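Sorting a Yellow Shelving Unit with One Bin

Posted in April by the Hesthorpe stockroom blog

Last updated: April, 9:40 am

I've put off writing this one up for ages, mostly because our back storeroom at Hesthorpe was an embarrassment. Shoe soles all over the shelves, half-open cartons on the carpet, and me stepping over the lot with a cup of tea. But a few of you asked how I sort the shelves now, so grab a bin and let's get into it.

What you'll want to have handy:

A plastic storage bin with straight-ish sides
A sturdy cardboard box to go underneath
A piece of scrap cardboard
Masking tape and a marker

Step 1: Get the bin up off the floor

My knees aren't what they were, so I sit the bin on top of a cardboard box. You want a box a touch narrower than the rim, so your fingers can get under the edge when it's time to lift. Soles go in standing on their edges, side by side, with the cardboard panel behind them — laid flat they slide about and you can never find the size you're after.
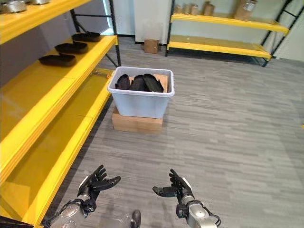

Step 2: Clear one shelf at a time

Start at the far end and work back towards yourself. I used to pull everything down at once and then lose the whole arvo putting it back (never again!). Anything that doesn't belong with the footwear gets its own spot on a lower shelf, tools included.

Give each board a wipe while it's bare. Ours are bright yellow and show every speck of dust, so I keep an old T-shirt hanging nearby for the job.

Step 3: Box up the small stuff

Small cartons get a bin of their own. Stand them next to each other with any printing facing out, and don't stack them higher than the rim or the bottom ones get squashed. If your floor is carpet, pop a flat board under the bin. Ours is an offcut from the Yatsenko job and it's been brilliant. 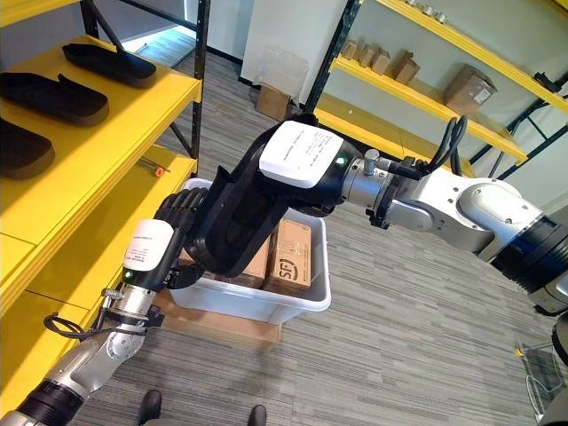

Can I keep shoes and cartons in the same bin?
You can if you're short on bins, but put the cartons in first and the shoes last so nothing gets crushed. I prefer to keep them apart.

Step 4: Label and put back

Tape a label on the shelf edge before anything goes back up. I number mine to match the Worix stock sheet, so the sole shelf is 87 and the one for slip-ons is 100. Heavy things go low, light things go up top, and leave yourself a hand's width between rows. Then stand back and have a look from the doorway — if you can't read a label from there, write it bigger.
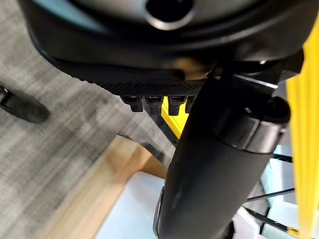 Up close beside the yellow shelving, Hesthorpe storeroom.

Step 5: Keep it that way

I do a quick tidy before I lock up, and a proper one when the delivery comes over from Sistthorpe. Strays go into the bin during the day and back to their shelf at night. Next job is the cupboard under the stairs, and I'm going to need more tape.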